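3. Where people choose to sit, and what they tell us afterwards

I should say at the start that I never meant to write a paper about sitting down. My first plan was a tidy study of daylight in small flats, and I had the forms printed and everything. But the people who filled them in kept writing about their sofas in the margins (one ran on to the back of the page!), and after a while it seemed daft to keep treating the margins as a nuisance. So this section deals with the seat and the window together, as one question: when somebody has a small living room and only one decent place to sit, what do they want to be near?

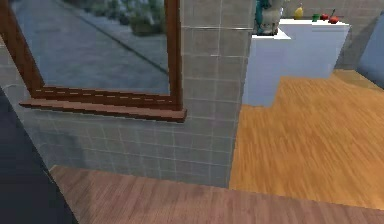
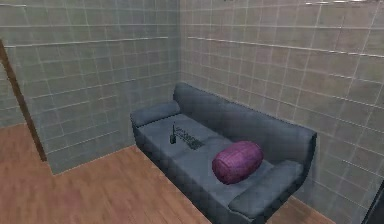 Figure 2. A window with a wooden sill (first) and a compact sofa in the corner of a small room (second).

Piret Lepik read an early draft and wrote back that I had the question the wrong way round. People don't pick a place to sit and then put up with the light, she said; they put the sofa where it fits, usually on the day they move in, with the door propped open and everyone tired, and then they spend years explaining to visitors why it is the best spot. She thought I should be asking about the explaining. I grumbled for a day or two and then rewrote the second half of the form, and I'm glad I did, as most of what follows comes from those new questions.

3.1 The form

We sent the form to every household in two blocks of small flats, the Vutaven estate and the newer buildings at Trorkis, and got 374 back. It was four pages long, and page 4 was left blank apart from the words "anything else about this room". I'd recommend a page like that to anyone. The tick boxes told us how far the main seat stood from the nearest window and which way it faced, but the blank page told us who had argued about it.

We didn't ask for measurements in centimetres. In the pilot people hunted for a tape measure, couldn't find one, and put the form in a drawer, so we asked for paces. Yes, paces differ from person to person. Tõnu Kuusk has long legs and would be two paces from his own window where I'd be nearer three, and he has pointed this out more than once. For our purposes "right beside it", "a step or two away" and "across the room" were plenty.

3.2 What people said

The commonest reason for where the sofa stood was the wall it stood against. People like something solid behind them, and they said so in all sorts of ways: "I don't like my back to the door", "it feels tucked in", "the cat falls down the gap otherwise". Light came up a good deal less than I'd hoped, and when it did it was often as a complaint. Glare on the telly, mostly, and faded cushions.

The view was another matter. Those who could see anything at all from their seat, even a bit of path and a hedge, wrote about it at length and rather fondly. They knew which neighbour walked past at which hour. One woman at Trorkis had moved her armchair to the window for a week while she had a cold and never moved it back, and now the rest of the family eat their tea facing an empty patch of carpet. Nearly everyone who described a view described people going by in it, and hardly anyone mentioned the sky, which rather knocked my daylight study on the head.

Sills deserve a paper to themselves. They turned up on the blank page again and again as somewhere to put a mug, a plant, post that hadn't been dealt with, or an elbow. A sill you can reach from the sofa seems to count as part of the sofa. A sill you can't reach gets ornaments.

3.3 Some grumbles about our own method

The forms went out in August, and people's feelings about sunny rooms in August are what you'd expect. I'd love to run the whole thing again in the dark months and see if the glare complaints vanish. We also only heard from one person per household, normally whoever opened the post, and Piret suspects (I think fairly) that this is also the person who chose where the sofa went. In the few homes where a second person had added notes in different ink, the two accounts didn't agree at all, not even on whose idea the arrangement had been.

We did try coding the blank pages with Zorudcombe, the sorting program our department already had, and it put "cat" under "heating". After that Tõnu and I read them all aloud to each other over several afternoons and sorted them by hand into shoeboxes. It was slow, but we disagreed out loud and could settle things there and then. The list of headings we ended up with is at the back, along with the wording of both versions of the form.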